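Candle display, Kuusisto showroom – gallery

Leena Eskola set out the small candle range on the pale timber table, ready for the October catalogue. Colours may look a little different on your screen. 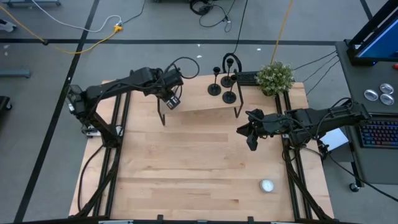 Three black holders of varying heights, by the low shelf.

The taller holders suit a mantel or sideboard. Trim wicks before lighting and keep foliage well clear of the flame.
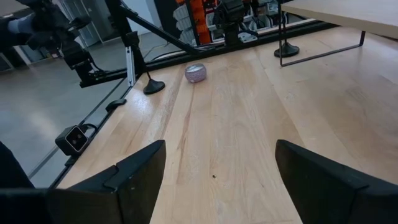

Dukari Home Notes, no. 465, p. 2

A small round piece in pale lavender with a glittery finish. Dust with a dry cloth – no polish.

The greenery stays at the back corner, with the round tin further along.
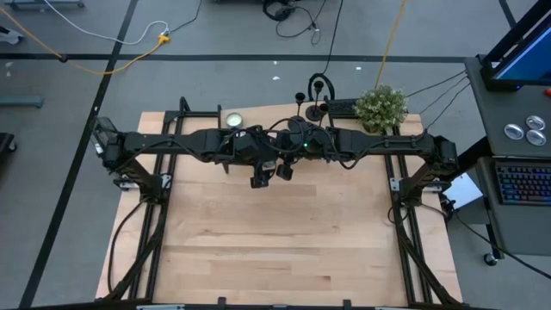 Sointu Partanen would move the plant to the left and bring the tin forward, next to the candle holder.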